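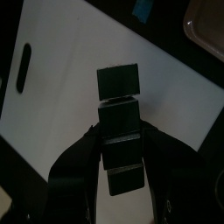 Wrist camera view, block stacking on the white cutting board.

July 3, 2023

The second arm is on hold until I have the budget straight, so I spent the evening going through what the first one cost me. I had a spreadsheet in March. It had one line for the arm, one line for the gripper and one line called "misc" with a round number in it. The misc line is the one that went wrong.

The arm is a used Grevetti with the small controller, bought from a reseller for $2,237. I had allowed $2,402 for arm and freight together, and freight came to $136, so that line closed slightly under. Good. The gripper was a separate order from Hagedorn, $573 with the flange adapter and a set of plain black fingers. I had budgeted for the gripper body and forgotten that the adapter was sold separately. If you are pricing one of these, open the drawing for the wrist flange before you open the catalog.

What I left out of the plan completely:

Cabling. The wrist camera needs a cable that survives being bent at the last joint all day. The first one was a desk cable and it lasted until I started running long sessions.

Light. The room is dim and dark blocks go nearly black in the camera feed, with only the edges showing. I first put this down to the camera and priced a better one. A lamp with a diffuser is far cheaper and should be tried first. It is still on the list, unbought, which says something about how I rank purchases.

Background. The table is dark too. A dark block on a dark table is a poor target, and the white cutting board fixes most of that for kitchen money. It also marks out a work area I can put back in the same place by lining up its edges. I have seen proper fixture plates quoted at prices I won't repeat. For cubes, the board is enough.

Spare fingers. Buy a second set with the gripper. Shipping on a small parcel later is out of proportion to the part.

Now the plan for the second station. Theda Görtz, who has specified more of this equipment than I have, read my draft and crossed out the arm. Her point was that I had not written down the task. "Stack blocks" was all I had. She wanted the payload, the reach, the cycle time I would accept, and the placement error at which a stack is a failure. Four cubes in a column tolerate some offset between layers. I had never put a figure on it, and without one I can't say whether the cheaper Idia arm is good enough or whether I am paying for repeatability I don't use.

So the order of work has changed:

1. Log placement error on the current arm, layer by layer, using the same blocks and the same board.
2. Buy the lamp and repeat the log.
3. Set the failure limit from the two logs.
4. Ask for quotes on the Idia and on a second Grevetti, each with adapter, cables and spare fingers as separate lines.

I am also leaving room for software. Skosader licenses its planner per controller, so a second arm means a second license — I had assumed one would cover both. The renewal goes in the yearly column, next to cables and finger pads, and is kept away from the purchase price. Mixing the two is how my March sheet came to look affordable.

The misc line stays, but it is now a percentage of the hardware total, and anything charged to it twice gets a line of its own. Cables have already been moved.

Quotes will go out when step three is finished. The spreadsheet template needs some cleaning up before I post it, mainly the freight tab.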